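ストゥルクメル工房について

読了時間:4分
印刷する | メールで送る

ストゥルクメル工房(Sturkumell)は、銀器および七宝装身具の制作、修復、ならびに技術者の育成を行う工房です。創業以来、食卓用の小型銀器、印章、香合、帯留、ブローチを中心に、図案から仕上げまでの全工程を自社内で行ってまいりました。現在は制作部、修復部、研修部の三部門を置き、個人のお客様のほか、美術商、茶道関係者、記念品を必要とされる法人の皆様からご依頼を承っております。

代表挨拶

当工房の代表を務めますマールティンシュ・グリーンベルガ(Mārtiņš Grīnberga)でございます。私はリガで彫金を学び、来日後に有線七宝の技法を修めました。銀という素材は打てば硬くなり、火を入れれば再び柔らかくなります。この往復を幾度も重ねて一つの器が立ち上がるまでの時間を、若い頃の私は長いと感じておりましたが、今ではその間に図案を見直すことが仕事の一部となりました。当初の図面どおりに完成した品は、振り返ってみますとむしろ少数です。お客様には制作の途中で一度ご来房いただき、形と重さをお手元で確かめていただくようお願いしております。

制作について

地金には、品物の用途に応じて純銀と925銀を使い分けております。七宝を施す部分には原則として純銀を用い、蝶番や留め具など強度を要する部分には925銀を用います。釉薬は透明、半透明、不透明を合わせて80色を常備し、ご注文ごとに必ず試し焼きの板を作成いたします。色見本と実際の焼き上がりには差が生じますため、最終的な色の決定は試し焼きをご覧いただいたうえで行います。

定番の作品群は次の二つです。「ポルタリ」(Poltari)は鎚目を残した蓋物の連作で、直径50ミリの小箱を基本の寸法としております。「バストス」(Bastos)は有線七宝による装身具の連作で、線の太さを一点のなかで変えることにより、輪郭に緩急をつけております。いずれも底面または裏面に工房印と通し番号を打刻し、制作台帳に記録いたします。 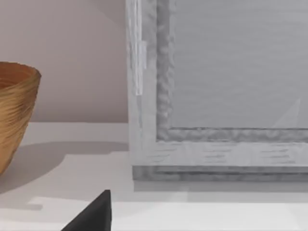

台帳は創業時から同じ書式で続けており、図案の写し、使用した地金の重量、釉薬の番号、焼成の回数、担当者名を記載しております。本年6月22日現在、登録作品は827点となりました。お手元の品の番号をお知らせいただければ、制作当時の記録を確認し、写しをお渡しすることができます。譲渡や相続により所有者が変わられた場合も同様に承ります。

修復について

修復部では、当工房の作品に限らず、銀器および七宝の修復をお引き受けしております。へこみの直し、蝶番の交換、外れた脚の再接合、欠けた七宝の補填が主な内容です。焼成を伴う修復は、周囲の釉薬に影響を及ぼすおそれがありますので、事前の調査の結果によってはお断りすることがございます。その場合には、樹脂による補填など、焼成を行わない方法をご提案いたします。

古い銀器の黒ずみにつきましては、意匠として施された燻しと経年による変色とを区別する必要があります。市販の浸漬式洗浄液をご使用になりますと、燻しまで失われることがございますので、判断に迷われる際は洗浄の前にご相談ください。お見積りまでは無料です。

研修制度

研修部では、毎年7月に新たな研修生を迎えております。定員は10名、期間は二年間です。一年目は糸鋸、やすり、鑞付け、鎚起の基礎に充て、七宝の実習は二年目から始まります。研修生の作品には工房印を打たず、各自が定めた刻印を用いることとしております。修了後の進路は独立、他工房への就職、当工房への入房とさまざまです。

応募に際して制作経験は問いませんが、書類審査ののち、一日の実技体験に参加していただきます。道具は当工房で用意いたします。募集要項は郵送でもお送りしておりますので、研修部までお申し付けください。

展示室「プロドドスカ」

工房に併設の展示室「プロドドスカ」(Plododska)では、定番作品と修了生の作品を展示しております。ご観覧は予約制です。作品の一部は展示室でお求めいただけますが、銘入れをご希望の場合は後日のお渡しとなります。作業場の見学は、焼成を行う日には安全上の理由によりお受けできません。予約の際に係の者へ日程をご確認ください。

ご依頼・お問い合わせ

新規のご注文は、書面または来房によるご相談から承っております。ご用途、ご希望の寸法、ご予算、お渡しの時期をあらかじめお知らせください。図案の作成後にご契約となり、契約後の寸法の変更には追加の費用を申し受けます。お預かりした品および図案に関する情報は、所有者の承諾なく第三者に開示いたしません。

印刷する | メールで送る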